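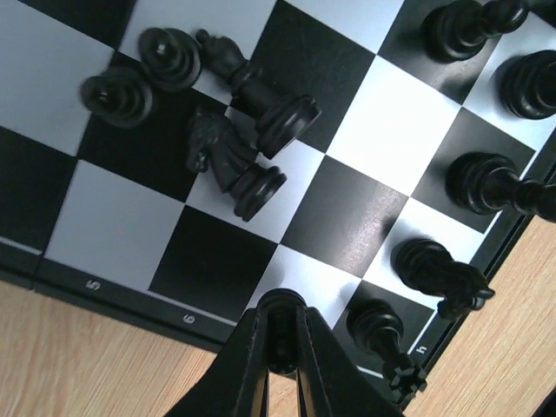

*Black pieces on the board, several on their sides*

**Club sets keep going missing pieces - how do you store yours?**

Posted by Julell

We run a small chess evening at the Prukthorpe library and own 6 sets. They live in carrier bags in a cupboard. Every October we find we are short of pawns, and last time one set had 2 queens of the same colour and no bishop. Is it worth buying boxes, or is there a cheaper way? The sets are all the same make so they get mixed up easily.

**Patwary**

Drawstring bags, one per set. Put a dot of nail varnish under every piece, a different colour for each set, and the same colour on the bag. Let it dry overnight.

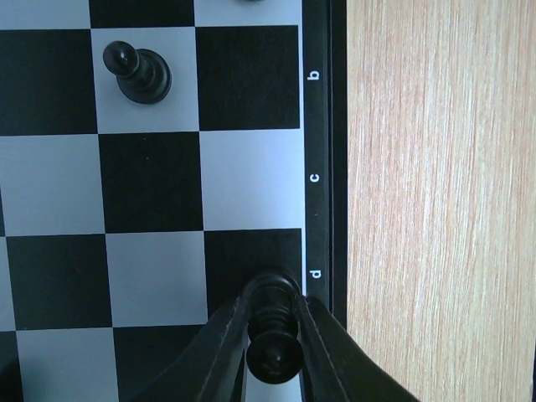
Then have people stand the pieces on their starting squares before packing up. A gap shows straight away. It adds a couple of minutes at the end of the evening - we stop play at 9.50 to allow for it. Spare pawns can be bought singly, but check the height of the king first as sizes vary.

**Kikness**

Agree about the dots. I wouldn't bother with wooden boxes, the hinges go. We use plastic tubs with clip lids, 4 to a shelf.

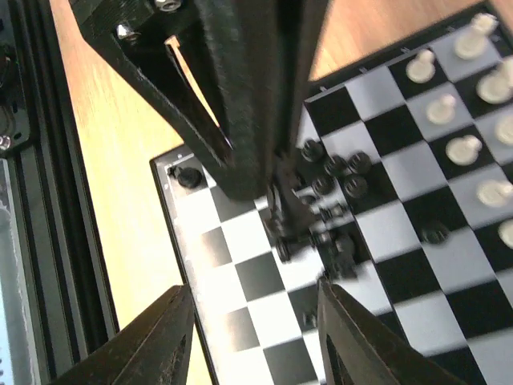 *Black and white pieces on a chessboard*

Roll-up boards should be stored flat or rolled with the print facing out, otherwise the corners lift. Also look under the radiators. We got 10 pawns back that way.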